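Chapter 9
Targets, Pledges and What Gets Built

Suppose a state announces that its offices, prisons and colleges will run on 40 percent renewable power. The news stories write themselves. Readers picture wind turbines going up on a ridge and an old coal plant going dark. A careful reader should ask something duller: 40 percent of what, measured how, and compared with what was going to happen anyway?

This chapter deals with public purchasing of wind power, and mostly with the distance between the promise and the meter. Chapter 8 covered the tax side. You will need the terms "capacity" and "output" from that chapter, and you should be able to explain why a 2-megawatt turbine does not deliver 2 megawatts all day.

9.1 The Tevis Pledge

Tevis is a county seat with a hospital, a water plant and a great many streetlights. In July the county board voted to buy wind power from a project called Nonlow, to be built by the Tirnero company on leased ranch land. The press release said county government would be "powered by wind." The vote was close to unanimous and the coverage was kind.

The contract said something narrower. The county agreed to buy certificates matching a share of its yearly use. A certificate is a record that one megawatt-hour was generated from a renewable source somewhere on the grid. It can be sold apart from the electricity itself. The hospital went on drawing the same mix of power as the hardware store across the street, and at 3 a.m. on a still night that mix was mostly gas.

Does this make the pledge a fraud? Most economists would say no. Money from certificates can help a project get a loan. Whether it did so at Nonlow is a separate question, and the public file doesn't settle it. Tirnero had already signed a larger buyer before the county came along. If the turbines would have gone up regardless, the county paid for a claim and very little else. The word for this test is additionality, and you will meet it again in every section of this chapter.

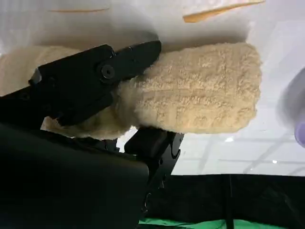
Figure 9.1. Fleecy pad held in a gripper.

9.2 Reading the Fine Print

Three habits will protect you from most of the bad arithmetic in this field.

First, find the baseline. Tevis measured its share against use in a year when the old courthouse was still open. Closing a drafty building raised the percentage without one more blade turning.

Second, look for units. The Nonlow contract covered 1,958 megawatt-hours a year. That sounds large in a headline and small next to a water plant. Numbers given without a comparison are usually given that way on purpose.

Third, ask what happens if the target is missed. In Tevis the answer was a report to the board. The neighboring district of Kaewmanee wrote a refund into its own contract, and got a worse price for it. Sellers charge for promises they can be held to, and the size of that charge tells you something about how much the other kind is worth.

Supporters of soft targets argue that they get people used to the idea and make firmer rules easier to pass later. Perhaps they do. The evidence is thin, and much of it comes from groups that helped write the targets. Section 9.3 looks at the few cases where a soft target was later hardened, and at the larger number where it was quietly given a new deadline.

Key terms: additionality, baseline, certificate, soft target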